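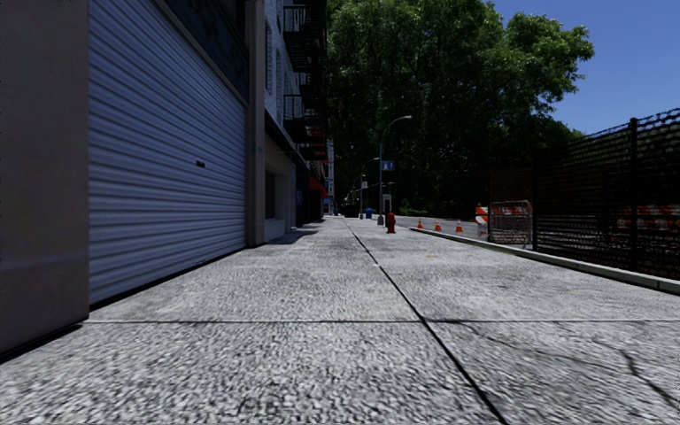

Search recipes, people, dates
Go

Jasness Hall kitchen: food safety check before the autumn bake sale

Checked by: Rekha Palaniappan
Date of check: Sat 30 September
Last full check: March

Marks used: OK, FIX (needs doing before the sale), WATCH (fine for now, look again next time).

1. FRIDGES AND FREEZER

1.1 Tall fridge at 5 degrees or below. OK
Read 3 degrees on the inside thermometer. The dial on the door says something else and should be ignored.

1.2 Under-counter fridge at 5 degrees or below. FIX
Read 8 degrees first thing and 7 an hour later with the door kept shut. The door seal has a split at the bottom hinge side. No cream cakes, cheesecakes or custard tarts in this one until it has a new seal. Soft drinks only.

1.3 Freezer at minus 18 or colder. OK
Needs defrosting. The top drawer has to be pulled hard to get it open.

1.4 Raw food kept below ready-to-eat food. OK
Eggs are on the bottom shelf in their boxes. There was no raw meat in the building.

1.5 Everything in the fridge dated. FIX
Two tubs of lemon curd with no date and a half block of butter wrapped in foil. Curd thrown away. Butter also.

2. OVENS AND HOB

2.1 Tister oven heats to the set temperature. WATCH
Set to 180, the oven thermometer settled at 190. It has been running hot since March. Loaf cakes will catch on top, so set it to 170 or put foil over for the last part. I have written this on a card and taped it beside the switch.

2.2 Ivanley oven heats to the set temperature. OK
Slow to get there. Allow 25 minutes.

2.3 Oven door glass and hinges sound. OK

2.4 Hob rings all light and turn off fully. WATCH
Back left needs the knob held in for longer than the others. Turns off properly.

2.5 Oven gloves in good order. FIX
One pair is worn through at the thumb. I've put them in the bin so they don't find their way back to the hook. Two new pairs needed.

3. MIXERS AND SMALL EQUIPMENT

3.1 Plugs and leads undamaged. OK
All leads looked at along their full length, including the Godinho stand mixer.

3.2 Stand mixer bowl locks in place. OK
It does lock, but you have to turn it until it clicks. Beating a stiff dough with it half turned is how the last bowl got dented.

3.3 Whisk and beaters free of loose wires or flaking. FIX
The flat beater is losing its coating at the tip. Not to be used. The balloon whisk and dough hook are fine.

3.4 Graters and peelers clean and not rusted. FIX
The box grater had dried carrot in the fine side. Soaked and scrubbed, now clean. The small nutmeg grater is rusty and has gone.

3.5 Baking tins. WATCH
Muffin tins good. Two of the loaf tins have scratched linings and should be lined with paper every time. The square cornbread tin is all right.

4. DRY STORE

4.1 Flour, sugar and oats in lidded containers off the floor. OK

4.2 No sign of mice or insects. OK
Looked behind the flour bins and under the bottom shelf with a torch. Nothing found.

4.3 Packets in date. FIX
Three boxes of muffin mix and one of ground almonds out of date, all thrown away. Baking powder goes at the end of next month. It will do for this sale but please don't top up the old tub with new.

4.4 Nuts kept apart from everything else. FIX
The walnuts were in the same box as the dried fruit. They now have their own box with a red lid on the lowest shelf. The sultanas and apricots they were with must be treated as containing nuts, and I have marked the packets.

5. CLEANING AND HAND WASHING

5.1 Hot water at the hand basin. OK

5.2 Soap and paper towels at the hand basin. FIX
Soap yes, towels no. The tea towel hanging there is not a replacement.

5.3 Separate cloths for surfaces and for washing up. OK

5.4 Chopping boards clean and not deeply cut. WATCH
The green board is getting scored in the middle. Turn it over for now.

5.5 Bin has a lid that works by foot. OK

6. LABELS FOR THE SALE

6.1 Allergen card for every item. FIX
Cards printed so far cover the shortbread, carrot loaf, flapjacks and ginger cake. Still to do: cornbread, cheese scones, and anything brought in from home. If a cake arrives without a list of ingredients it can't go on the table.

6.2 Packet mixes: keep the box. OK
A cake made from a mix still needs its allergens on the card, and they're printed on the side of the box. Flatten it and put it in the folder.

6.3 Tongs for each tray. FIX
We have four pairs for seven trays.

STILL TO BUY
Seal for the under-counter fridge (model number is inside the door)
Flat beater to fit the Godinho
Two pairs oven gloves
Paper towels
Three pairs tongs

I'll recheck 1.2, 3.3 and 6.1 the evening before the sale. The rest can be ticked off by whoever does them, with initials next to the line please.

R. Palaniappan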